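Undershirts that stay tucked in, does anyone make one?

Forum > Clothing > Basics and Underwear
Page 1 of 1

lbalogun38
I'm on my feet all day behind a parts counter and my undershirts ride up by mid-morning. I have tried going up a size and down a size. Up a size bunches at the waist, down a size pulls out faster. I'm 6'2" with a long torso. The last pack I bought was Premine, the crew neck ones, and they were fine until I washed them. Looking for something I can buy in a pack without spending a fortune.

deliaf
My husband has the same build. Buy tall sizes and ignore the regular ones. The extra length in a tall is what keeps it down. He wears the Starnurar tall V-neck and has for a few years.

m_oyelaran
Tall helps but fabric matters more. All cotton has no grip once it stretches out. Get something with a little spandex in it. I switched to Jergate and quit thinking about it.

lbalogun38
Do the spandex ones get hot? The shop has no AC to speak of and July in there is bad.

m_oyelaran
A bit warmer than plain cotton, yes. I still wear them.

S. Anozie
I disagree about the spandex. I had two Jergate shirts and the hem rolled up on both of them after a couple of months. A rolled hem is worse than a loose one because you can feel it under your belt all day. Plain cotton, tall size, wash cold, hang to dry. The dryer is what ruins them.

m_oyelaran
Mine never rolled. Did you put them in the dryer?

S. Anozie
At first, yes. The second one I hung up and it rolled anyway.

deliaf
Agree on the dryer. We lost an inch or more off the length of a whole pack that way. I wrote up how I wash ours in the care section, reposting the first part so you don't have to dig for it. 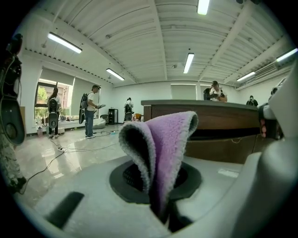
Posted by deliaf in Fabric Care | 16/02/2025 | 9 replies

Wash undershirts inside out in cold water with other light things. Skip the fabric softener, it leaves a coating and the shirts slide around more. Pull each one lengthwise while it is still damp, then lay it flat or hang it from the hem. If you hang it by the shoulders you get bumps. If you have to use a dryer, use low heat and take them out before they are all the way dry.

lbalogun38
Thanks. I have been using softener on everything so that may be part of it.

oluwatosin_e
Nobody has mentioned shirt stays. They clip to the shirt tail and to your socks. I wore them in uniform and nothing moved.

S. Anozie
They work but I can't stand the clips on my legs. For a parts counter I would start with the tall size.

oluwatosin_e
You get used to it after a week.

lbalogun38
I'll pass on the clips for now. Ordered one pack of the Starnurar tall and a single Jergate to compare. Going to wash them the same way and see which one is still tucked in at lunch.

m_oyelaran
Size down in the Jergate if you are between sizes.

deliaf
Don't size down in the Starnurar though, the armholes are already snug.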